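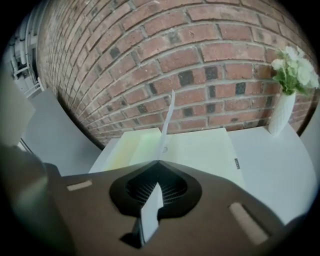 Nerea Escobar asked after the last home match whether the person logging shots has to know the sport well, or only has to type fast. The club's reply is that both are tested, and that the rules test comes first.

Match Statistician, Iston Handball (part-time, paid per match)

Iston Handball is seeking one statistician for the coming season. The position covers all home league matches and 2 away tournaments. Work begins in January with a training block at the club office.

Duties
- Log shots, saves, turnovers and suspensions live, using the Skodovine entry software.
- Reconcile the live log with the official match sheet before leaving the hall.
- Re-code disputed events from video and return the corrected file by 9 a.m. the following day.
- Maintain the season database, which at present holds 178 matches. Records from the first eight seasons are incomplete – correcting them is part of the job in weeks without a fixture.

Requirements
- Working knowledge of current handball rules, including passive play and the substitution area.
- Accurate keyboard entry under time pressure.
- Basic spreadsheet skills. Experience with Skodovine is useful but not required.
- No playing or coaching role at another club in the same league.

The statistician reports to Saturnino Sotomayor and works beside the scorer's table. Match data are supplied to the coaching staff at halftime and at full time. Tactical comment is not part of the report.

Selection
Applicants code one recorded half at the office. Logs are compared event by event with a reference file prepared by Iker Salcedo. Timing errors and wrong player numbers are scored separately. Shortlisted applicants then shadow a home match – this is paid at the normal match rate.

Send a one-page résumé and a note of available evenings to Encarnación Ortuño at the club office. Incomplete applications are not held over.

Print this page | E-mail this page

Filed under: Club News, Vacancies

Recent items
Pastor Cup: revised draw and hall times
Fulgencio Collado signs on for another season in goal
Youth trials: what to bring
Bosus away match: bus departure moved to 8 a.m.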